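In Defense of the Plastic Shuttlecock

Club players like to say that a plastic shuttle is a toy and a feather shuttle is the real thing. I have played badminton in rented halls for 24 years, and I used to say it too.

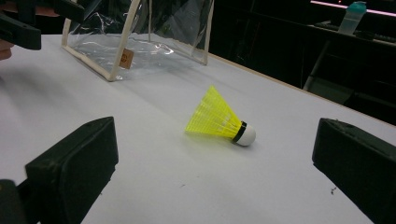 I changed my mind slowly, mostly for money reasons, and then found I didn't miss what I had given up. Our group plays two evenings a week at the Justitz hall, on three courts, from October until the end of spring. For most of those years we played with feathers. We bought them by the tube, twelve to a tube, and on a bad night we finished a tube per court. The floor had bits of feather all over it by nine o'clock and someone had to sweep.

A feather shuttle is a lovely thing when it is new. It comes off the strings fast and slows down hard, and a good drop shot falls almost straight. I'm not going to argue with anyone about that. But it stays that way for a few rallies among decent players, and for fewer among players like us. One mishit smash snaps a quill and the shuttle starts to wobble. Then you have the little conference at the net, where someone smooths the feathers with a thumb and asks whether it can go one more point. It usually goes four more points and everyone complains through all of them.

A synthetic shuttle with a decent skirt flies the same way in the second game as it did in the first, or close enough that I can't tell. It does fly differently from feather. The smash carries farther before it slows, and the net shots need a softer hand. It took me about a month to adjust. I hear people say that plastic ruins your touch, and I think they mean that they tried it for one evening and hit long.

The other complaint is that plastic shuttles are all alike and all bad. They aren't alike. The cheap sets sold with garden rackets have stiff skirts that fold and stay folded. The better ones spring back. The speed matters too, and many people never look at it. On most brands the color of the band tells you: green for slow, blue for medium, red for fast, with some makers doing it their own way. A cold hall wants a faster shuttle. Half of the people who told me plastic was hopeless had been playing with the wrong speed for the building.

I prefer yellow to white, and this gets me into more arguments than the plastic does. Justitz has pale walls and old tube lights, and a white shuttle goes missing up there on a high clear. Yellow doesn't, or not as often. My eyes are not what they were, which may be part of it. Players who train in halls with dark green backdrops can use white and be happy.

We tried three makes before settling. The Grelleo ones were fine but the skirts split early. The Lokico ones lasted well and flew too fast for us even in the slow speed. What we use now comes from Pană, a small shop that sells them in boxes, and last season the whole group got by on 124 shuttles. I know the number because I paid for them and collected the money afterward. In our last feather season we spent more than that by the winter break.

Cost decides who plays. When we split the feather bill, two couples left over it. They said they were busy, and perhaps they were, but both came back the year the fee went down. A beginner who breaks a feather shuttle on the first swing apologizes all evening and then plays timidly. With plastic they just hit it. I would take that over a nicer drop shot.

There is a fair point about waste, since a plastic skirt doesn't rot. Feather shuttles come mostly from goose and duck, though, and a tube of them is gone in an evening. I don't have a clean answer and I distrust anyone who does. I keep the worn plastic ones for drills, where flight hardly matters, and they go on for months.

Leagues can keep feathers. If you are serious about tournaments you need to practice with what you will be given on the day. Most of us are not in that position. We want an hour or two of running around with people we like, and the shuttle should hold together while we do it.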